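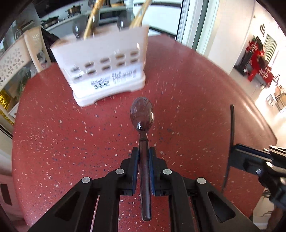

Last changed: Feb 28, 2024

Section 2: Recording the spoon-to-holder demonstrations

By now you should have both grippers charged, paired and talking to the logging laptop (if not, go back to section 1, I'll wait). This section covers the spoon task, which is the one we used for most of the results in the Kiststead write-up and the one I'd start any new person on. It's short, it's forgiving, and when it goes wrong you can usually tell why.

I'm going to explain the method a little as I go. I used the older Stelmont guide for months without understanding what half the steps were for, and I made a lot of bad recordings that way.

What we're recording, and why spoons

The idea is simple enough. You hold the grippers in your hands and do the chore yourself, and the policy later learns from what the gripper cameras saw and how the jaws moved. No arm in the room at all. A spoon is a nice object for this: the handle is narrow, so the grip has to be fairly accurate, and the bowl sticks out past the fingers, so a small twist of your wrist turns into a big swing at the far end. Shiny bowls also throw highlights around, and we want those in the training set.

Before you start

You'll need a table with some free space, a utensil holder that stands up by itself, and a handful of spoons. Mix them up! Dark ones, metal ones, anything with a curved handle. The first set I recorded used one kind of spoon only, and the policy we trained on it was hopeless with everything else in the drawer.

Leave the kitchen looking like a kitchen. Pots on the counter, plants, holiday decorations, whatever is there. Sotiris Michailidis cleared everything away for his first batch in January, very neatly, and the model trained on it fell apart as soon as somebody left a pan out.

Setting up the grippers

1. Open and close each gripper all the way, slowly, twice. The jaw width readout on the laptop should follow your hand without jumping.

2. Look at the finger pads. If one has slid down or is peeling at a corner, press it back or swap it now. A loose pad will let the handle roll, and you won't notice until you play the recording back.

3. Check the screws on the linkage. Snug is enough. If you crank them down, the jaws get stiff and your squeezes come out jerky.

4. Set the second gripper down to one side of the table, within easy reach, with its jaws facing in. Even if you only plan to use one hand, keep the second one switched on so both streams start together.

5. Wipe both lenses. I know. Wipe them anyway.

Note: If the jaw readout is stuck at 1006, that isn't a real width. It's the value the Vasiliu firmware sends when it has lost the encoder. Unplug the gripper, wait for the light to go out, plug it back in and redo step 1.

Recording one demonstration

6. Lay a spoon on the table and press Record. Hold still for a moment before you move. The tracker needs a quiet start to find its bearings, and if you rush this part the whole path comes out tilted.

7. Bring the open jaws down over the handle and close them until both pads are touching it. Grip somewhere along the handle with the bowl pointing away from you. Don't aim for the exact same spot every time — variety helps here, and the policy copes better when it has seen high grips and low grips.

8. Lift the spoon just clear of the table. You don't need much height yet. Pause if you like, but don't wave it around.

9. Move toward the holder at the speed you'd use if you were carrying a full cup of coffee. Keep the holder in view of the camera on the gripper the whole way. This is the step people get wrong most often, me included. If you turn your wrist too early, the camera is looking at the wall, and the policy learns to put spoons away blind.

10. Once you're over the holder, tip the spoon, lower it in and open the jaws. Back away along the line you came in on.

11. Hold still again, then press Stop.

Each recording is capped at 3000 samples. If you hit the cap, the software stops by itself and marks the file as long. You can keep long files, but I throw mine out. They're nearly always ones where I fumbled the pickup and kept going.

Caution: Watch your knuckles on the linkage. The arms spread out wide toward your hands and the gaps in them change shape as the jaws close. I've been pinched more than once and it really does hurt.

Caution: Don't use the gripper to pry a stuck spoon out of the holder. Use your fingers, with recording off.

If you drop the spoon

Leave it in, if you can recover smoothly. Zdeňka Štěpánek ran the comparison at our Tralville site, with and without the recovery clips, and the policy trained with them was clearly better at trying again after a bad grasp. Without them it would close on nothing and then carry that nothing very confidently to the holder. So: a drop, a short pause, a clean second pickup is good data. A drop onto the floor is not. Stop, delete, start over.

Checking your work

12. Play back the last recording from the gripper camera. You want to see both fingers and the spoon from the pickup until the release.

13. Open the path view. It should look like one smooth line with a bend where you tipped the spoon. If there's a sudden jump, the tracker lost its place, most often from glare. Bright glass doors and windows are the usual culprits, and turning your body a little so that you approach from a different side often fixes it.

14. Tag the file with the spoon type and the room, then save.

Note: Please don't tag anything "misc." I'm the one who has to sort those later — and I can't tell a soup spoon from a serving spoon by its jaw width.

When you're comfortable with one hand, go on to section 3, where the second gripper steadies the holder while the first one fills it. Leave the grippers plugged in between sections so you don't have to pair them again.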